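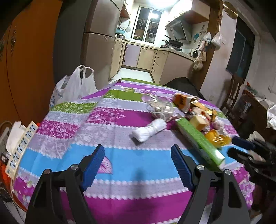 Why do some clothes lose their colour in the wash?
Because part of the dye did not hold tightly to the threads, and the water carries it away.

To understand this, we must first look at what a thread is. A cotton thread is made from many thin hairs, called fibres, which are twisted together. Between the fibres there are very small spaces, and water can go inside them.

A dye is a substance which gives colour. When people dye cloth, they put it in a bath of water and dye. The dye goes into the small spaces and joins with the fibres. Paint is different. It stays mostly on the top, like butter on bread.

Not every dye likes every fibre. Wool takes some dyes very well, but the same dyes may run out of cotton at the first washing. For this reason dyers in old times used a helper called a mordant. One well-known mordant is alum, a kind of salt. It holds the dye with one hand and the fibre with the other, if we can say so.

Where did the colours come from? Before the nineteenth century, nearly all of them came from plants, animals and minerals. Red came from the root of the madder plant. Blue came from the leaves of indigo. Indigo is a strange dye: the cloth comes out of the bath yellow-green, and it turns blue when it meets the air.

In 1856 a student in London wanted to make a medicine and made a purple dye by accident. He was 18 years old. After this, chemists learned to make many new colours.

Try it at home

Ask an adult to boil the dry brown skins of 4 onions in a pot of water. When the water is dark and has become cool, put in a piece of white wool and leave it until the next morning. Rinse it and let it dry. My pupil Benjie Bañez did this in June, and his wool became orange like a carrot.

Words to remember
Fibre: a thin hair from which thread is made.
Mordant: a helper that joins dye and fibre.

Written by Emilian Munteanu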